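4.2 Loading the machines

The laundry at Wondus washes for small guesthouses. Before the trial, the person at the sink end sorted, loaded, started the cycle and then walked off to fold. The claim made for the robot was that it would take over the loading and leave everything else as it was. We doubt this (Figure 4).

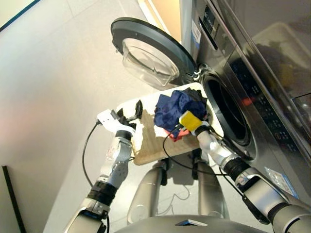
Samina Bangash
Lead author, field study of laundry staff

Loading looks like one task on a job sheet. In our notes it is mixed up with several others. A worker with an armful of clothes feels for coins, spots a stain, pulls out the one red thing. When the arms carry a pile to the drum on a flat board, someone has to do that checking earlier, at a table, and that someone is paid the same as before.

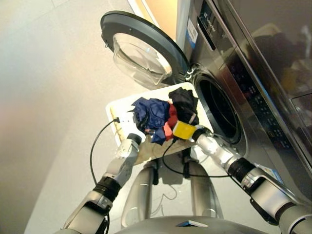
Staff called this "feeding", and they did not mean it kindly. Leonora Cabanatuan logged 563 loading events and marked each one where a worker stopped folding to watch. Managers read the watching as curiosity that would fade. It may - but we saw no sign of it by the end of our visits.
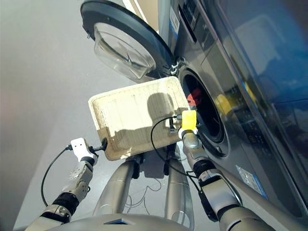 The time saved is also harder to pin down than the vendor's summary suggests. It counts the minutes a worker is away from the drum and leaves out the minutes spent standing 20 steps away, waiting to be needed. One worker told us she had lost the only part of the shift when she could turn her back on everyone. 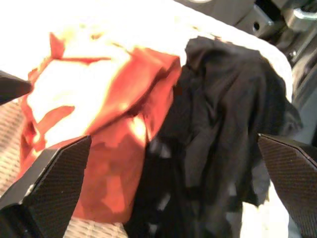

4.3 Who answers for a spoiled load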